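Call for participants: packing and opening storage boxes at a table
Prira, Skamoldale – sessions in November

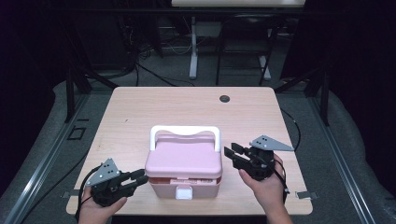 What the study is about

Prira makes small storage boxes for the home: boxes for sewing things, for medicine, for children's pencils, for screws. Before we decide about the next series, we want to learn how different people use a box with a handle and a latch when they sit or stand at an ordinary table. We are looking for adults who would like to spend a part of one day with us and handle such boxes.

The pink box with the white handle on the lid is one of the models in the study. It has a small white latch on the front. Other models have the latch on the side, or two latches, or no handle. You do not need to know anything about these products before you come. If you already own one of our boxes you are also welcome, but please write it in your message.

What you will do

Each session takes 2 hours, with a break in the middle. You will work at a light-colored table with rounded corners, in a quiet room with carpet on the floor. You will be asked to:

– open and close the box with the latch, first slowly and then at your normal speed
– fill the box with small household things which we give you, and close the lid
– lift the box by the handle, turn it and put it down again on the table
– find one certain thing in a full box and take it out
– tell us in your own words what was easy and what was annoying

The last point is for us as important as the others. Some people say very little in the first session and then they write us a long e-mail in the evening. Such e-mails are welcome, and we read them all.

There are four sessions for every participant, on different days. Between two sessions there must be at least one free day. Please apply only if you believe you can come to all of them.

Who can take part

You should be 18 years or older. We would like to have left-handed and right-handed people in the group. We also look for persons with large hands, with small hands, and with long fingernails, as the latch is quite narrow. People with light arthritis or weak grip can take part if their doctor has no objection. Tell us in this case before the first session, so that we can plan more breaks.

You should understand spoken English well enough to follow simple instructions. Perfect English is not required (the author of this text also does not have it).

Persons who work for a maker or a seller of storage products cannot take part. The same is for their close family.

What you receive

You receive 298 dollars after the fourth session. The money is paid by bank transfer. If you must stop earlier, we pay for the sessions you have completed. You can also choose one box from the present series to take home, but the color depends on what we have in stock.

Travel costs within Skamoldale are not paid extra. Coffee, tea and water are in the room next door. If you have a food allergy, bring please your own snack.

Practical information

The sessions are held on weekdays, in the morning or in the afternoon. In each week we have place for 8 people. Wear something with sleeves that you can push up easily, and leave large rings and bracelets at home, or take them off before we begin. Flat shoes are more comfortable, because a part of the tasks is done standing.

Your name will not appear in our report. Your answers are kept under a number, and only the study team can connect this number with you. You may ask us to delete your answers until the report is finished.

How to apply

Write a short message through the contact form of Prira, with the subject "Box study". Please include:

– your name and age
– which hand you write with
– the days and times when you can come
– whether you use storage boxes at home, and for what

Applications are open until 12 Sep 2020. Jyoti Mathur answers questions about the tasks and the health conditions. For questions about payment and dates, please ask for Jonatan Tangen. You will get an answer from us also when we cannot offer you a place.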